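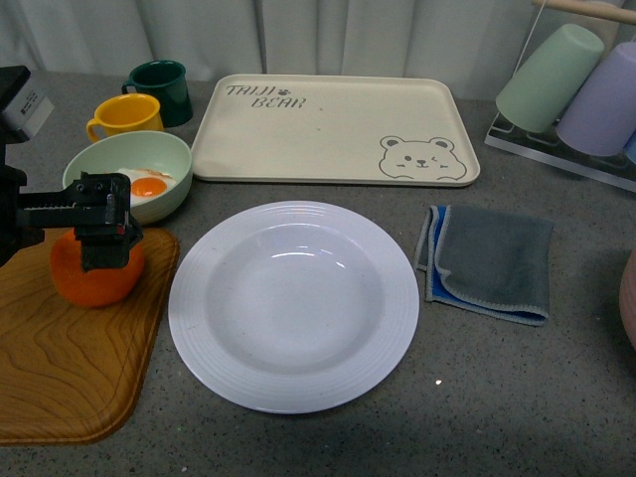
How to Set Up a Small Dish Station on One Stretch of Counter

I love a good dish station. Give me one clear run of counter, a place to hang the cups, a tray, a plate or two and something to cut fruit on, and I can handle breakfast, afternoon snacks and late-night tea without opening a single cabinet! It took me a few tries to get mine right, so I wrote down the order I do things in now. Set aside an hour the first time. After that it goes fast.

What you need

A cup rack with hooks or pegs
One flat tray with a raised rim
A cutting board
A large plate, a couple of bowls, the mugs you really use
Two dish cloths (one out, one in the drawer)
A tape measure
Dish soap and a soft sponge

Step 1. Clear everything off

Everything! The toaster, the mail, the jar of pens. Put it all on the floor or the table and wipe the counter from the back edge to the front. If your counter is speckled like mine, wipe it twice and then run your palm over it, because crumbs disappear completely into that kind of pattern and you will only find them by feel.

Step 2. Measure before you arrange

My counter is 2540 mm long, which sounds generous until you take away the sink and stove. What I had left for dishes was a stretch of 700 mm plus the corner. Write your number down and lay a strip of painter's tape along the counter to mark it. If something won't fit inside the tape, it lives somewhere else.

Step 3. Put the rack down first

The rack is the tallest piece and the hardest to move once it is loaded, so it gets first pick. I like it toward the back, turned at a bit of an angle so I can reach the far cups without knocking the near ones. Leave a hand's width behind it – more if you have a curtain back there, so the fabric doesn't brush the cups.

Hang the cups upside down with the mouths pointing into the base. Lightweight plastic cups are great for this. They barely weigh anything, and if one slips off you just rinse it and hang it back up. Heavy stoneware is another matter. Check what your hooks can take before you trust them with your favorite mug.
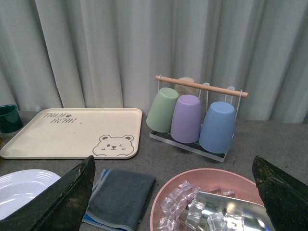
Cups hung mouth down over a clear base, with the bear tray lying flat next to them.

Step 4. Lay the tray beside the rack

Keep it flat and keep it EMPTY. I know how tempting it is to fill it with spoons and sugar packets, but an empty tray is what makes the whole setup work. You pull down a cup, set it on the tray, pour, and carry the lot to the couch. Spills stay inside the rim. A tray with a cheerful print is a real treat at seven in the morning, too.

Mugs go on the other side of the tray, within easy reach of the kettle. If you have more than a few, pick the ones you reach for every week and put the rest away.

Step 5. Give the board its own corner

Put the cutting board at the end closest to your working hand. A board with a raised border is handy for juicy fruit, as long as you remember to wipe along the inside of the edge. I park an orange on mine when I'm not using it – it looks nice and it gets eaten much sooner than the ones in the fridge.

Bowls go behind the board. The big plate goes in front, where you can slide slices straight onto it. If your plate has fine ridges around the rim, give them a quick scrub with the soft side of the sponge, going around with the grooves. Dried sauce loves to hide in there.

Step 6. Fold the cloth and do a test run

Fold one cloth in thirds and set it down wherever your hand lands after rinsing. Then make yourself a snack. Really make one! Cut the fruit, fill a cup, carry the tray. You'll notice within a minute if the rack is too far away or the bowl is blocking your elbow. I moved my board three times.

Keeping it going

Empty and rinse the base under the rack every couple of days. Swap the cloth daily. Oil a wooden board when it starts to look dull and let it stand on its edge overnight before you lay it flat again.

If your counter is really narrow, try the rack and tray only, and hang the board on the wall. I'd love to see how it comes out!

Contact | © 2025 Prunum Home Notes | Back to top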